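Murer Reading Rooms: Spring Progress Report
Prepared for the Ivanyshyn Fund
Reporting period: February through May

Where we are

Three of the four rooms are open and in daily use, and the fourth is close enough that we have started letting people sit in it. I'm so pleased to be writing that sentence! When we sent you the winter report the upstairs of the Murer house had no working lights on the east side and we were still arguing over who would carry the old filing cabinets down the stairs (Đạt Lương and his brother did, in one long evening, and we owe them dinner).

As a reminder, your grant pays for turning the upstairs into quiet study and reading space for adults in the neighborhood who are taking classes, studying for license tests, or just need a table and a door that closes. The ground floor stays as it is, with the lending shelves and the Saturday-style coffee hour that people have come to love, which now runs twice a month.

Use so far

We logged 976 visits in the period, counted from the sign-in book at the top of the stairs. That is more than we hoped for with one room still closed. Of the people who signed in, 116 came for the first time. Evenings are the busiest by a long way, and between 6 and 8 p.m. the Hukell Room has been full most nights. Mornings are slower, and we would like to try a small group for parents after school drop-off.

Borrowing from the study shelf is up too. The nursing and electrical titles go out the day they come back, so Kirsten Campbell has bought second copies of the six most requested ones with money left in the books line.

Work finished

Lighting on the east side is done and passed inspection. The electrician found an old junction box behind the plaster that had to be replaced, which cost us a week and came out of contingency.

Floors in the Hukell Room and the hallway were sanded and sealed. The hallway boards were in better shape than anyone expected, and we saved the runner we had budgeted for.

Doors: all four rehung, and the one that stuck no longer sticks. New latches throughout, very quiet ones. This got more compliments than anything else we did this spring.

Chairs: we took delivery of the full order from Brollness. Two arrived with a wobble and were swapped without any fuss. They are firm, the seat height is right for long reading, and they stack if we need the floor for a meeting.

Heat: the two radiators on the street side were bled and balanced, and the back rooms no longer run cold.

The fourth room

We had planned to clear this one and put in two plain tables. After living with the big curved desk for a few weeks, we changed our minds and kept it. Kirsten made the case first, and once we had cleaned it up everybody else came around quickly. Moving it out would have meant taking it apart, and new tables would have used most of the furniture line. The budget change is in the attached sheet, and Đạt went over the numbers with your office in May before we went ahead.
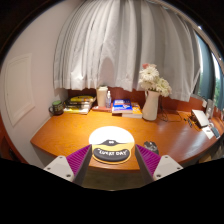 Keeping the desk set the plan for the rest of the room. It will be our single-person room, booked by the hour, for practice tests, video classes and phone interviews. The wood is a glossy orange-brown and the front edge bows outward, so whoever is working there has a generous stretch of surface. We have kept the sheer white curtain behind it as well, and it lets in plenty of light. Hand sanitizer stands ready in a clear pump bottle, there is a stack of books with a yellow cover on top, and the round mouse pad says "GREAT DAY" in cheerful white letters, a tone I fully support for anybody about to sit a practice exam.

What is left to do in there: a second outlet, a coat hook, a booking sheet for the door, and a better lamp for evening sessions. The electrician is booked for the outlet and we have a lamp on loan to try.

Money

We have spent 68 percent of the grant. The furniture line is well under, contingency is nearly used up because of the junction box, and everything else is within a few dollars of plan. With your agreement we would like to move part of the furniture savings into evening staffing, so that we can stay open until 9 p.m. on the two busiest nights. Kirsten has drafted a short request, included with this report.

Next period

Open the fourth room for bookings. Start the morning parents' group as a trial. Repaint the stairwell, which has taken a beating from all the carrying. Put a proper return box by the front door, so study books can come back when we are closed.

We would love to have you visit. Come in the early evening if you can, when the lamps are on and every seat in the Hukell Room is taken. Kirsten keeps the calendar and can set up a time.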